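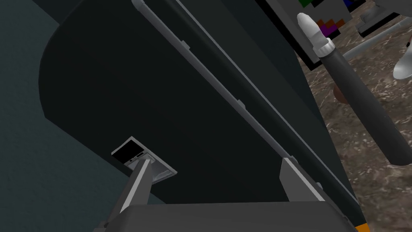

Open day at Larard: who else went?

Forum: Robots and Automation > Visits, Shows and Open Days

marbletop
Posted January 4, 2019

Just back from the Larard open day and I'm still buzzing, so apologies for the length. I'd been meaning to go since they announced it in July and very nearly didn't bother because of the drive (159 miles each way, and the last bit is all lanes). So glad I did!

The simulator room was the best part by miles. They had the gripper view up on a big screen and you could stand there and watch the work from the hand's side. My still at the top is from that. Big dark panel with the pale rail running down it, the little device with the black face on its post, and that brown marble floor they seem to love. Herman Sitompul was at the desk and answered every daft question I had, including the one about why the floor is so fancy. (He said they swap floors all the time so the software doesn't get used to one.)

They also let visitors drive the real arm in the next hall. I dropped a sponge twice and got a round of applause the third time. Did anybody else here make it?

RaduV
I was there in the morning! Must have just missed you. Agree about the hall, it was brilliant, my daughter wouldn't leave the sponge table.

Not so sure about the simulator room, though. I came to see robots and I can look at computer graphics at home. Felt like a lot of space to give to screens when the Stomberg arm was squeezed into a corner with one rope barrier and a queue out of the door.

marbletop
Ah, but you can't look at those graphics at home, that's what got me! Being that close to the gripper, with the fingers right at the bottom of the screen, you realise how little it has to go on. The panel takes up most of what you can see. I'd never thought about it from that end.

pennyfarthing_j
Didn't go, very jealous. What's the black stick with the white tip on the right of your still? A marker?

marbletop
It looks like a marker or a pen to me too, but I didn't ask and I don't want to guess. I was too busy asking about the floor.

jteixeira
Josué here, I help out with the Pavora club and we took a minibus over. What's the board behind it, the one with the little coloured squares? Two of ours had an argument about it all the way home. One says it's a picture made of pixels and the other says it's some sort of calibration target.

marbletop
No idea, sorry. I can make out a green square, a dark blue one and a stepped patch of purple and orangey brown, and the top of the board is out of view. Could be either. I'd be inclined to side with the pixel picture, purely on looks.

RaduV
Calibration targets I've worked with were black and white. Doesn't prove anything.

nadhirah_n
I went to the afternoon talk by Faizal Teoh, did any of you stay for it? He said they run each task 1,000 times in simulation before the real arm gets a go, and then 100 on the real one. Then he put up the list of what went wrong on the real arm and it was long! I liked that he showed it. Most open days you only get the good run with music over it.

marbletop
I stayed! The bit with the drawer that wouldn't shut had me in stitches.

RaduV
See, I'd have stayed for that. It wasn't on the sheet they gave us at the gate. The sheet had the café menu on both sides.

nadhirah_n
Yes, the signs were poor. I found the talk by following a man with a lanyard.

pennyfarthing_j
Was it very crowded? I don't do well in a crush but I'd love to go to the next one.

jteixeira
They told us 388 people had booked. The hall was packed before lunch and much easier after. If you go, do the simulator room first and the Stomberg arm last, and bring sandwiches. Our lot would go again tomorrow.

RaduV
I'd do it the other way about, arm first thing before the queue builds. But yes to the sandwiches.

marbletop
Lau are meant to be having one in the summer, if anybody fancies meeting up. I'll start a new thread when they put the date out.

pennyfarthing_j
Count me in. I'll ask about the marker.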